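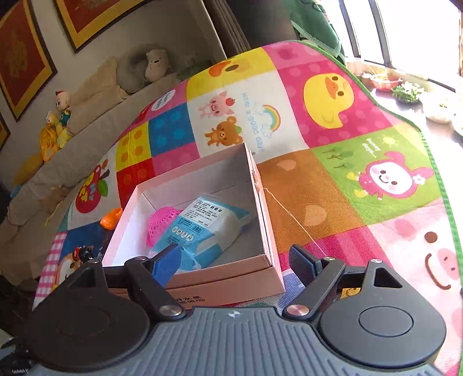 Open box with a packaged item and a pink mesh ball.

Alholm adds diesel tuning module to its workshop range

4 Aug 2023

Alholm has released the second version of its plug-in tuning module for four-cylinder common-rail diesels. The unit sits between the rail pressure sensor and the engine computer and corrects the signal under load. At idle and on light throttle it passes the factory value through unchanged.

The main revision is to the sampling rate. The first version read the sensor at fixed intervals, which caused a slight surge on part throttle in the tall gears. Version two reads faster and smooths the correction over 120 milliseconds. Drivers of the older unit who reported the surge can have it reflashed at any Brelov service counter. The connector and housing are the same, so the loom does not need to be replaced.

Three maps are supplied. Map one is intended for towing and adds torque low in the range. Map two spreads the increase more evenly. Map three is for use with an uprated intercooler only, and the module will drop back to map two if intake air temperature stays high for more than 15 seconds. Map selection is by a rotary switch on the case — there is no phone app, and none is planned.

Bjarke Hallgrímsson, who handled calibration at the Ikbridge test site, ran the module for 3756 miles on a single van before sign-off. Exhaust gas temperature was logged throughout and stayed within the limit set for the stock turbocharger on maps one and two. Fuel use on the highway part of the route was unchanged within the error of the method.

Fitting takes roughly 1000 seconds on most engines with the top cover removed. The ignition must be off and the car locked for several minutes before the sensor plug is pulled, or a fault code will be stored. Vehicles with an Ojo aftermarket exhaust controller need the adapter lead, sold separately.

Owners should check with their insurer before fitting. The module does not alter the stored engine software, but it is still a modification and has to be declared. A gasoline version is in bench testing and is due in October.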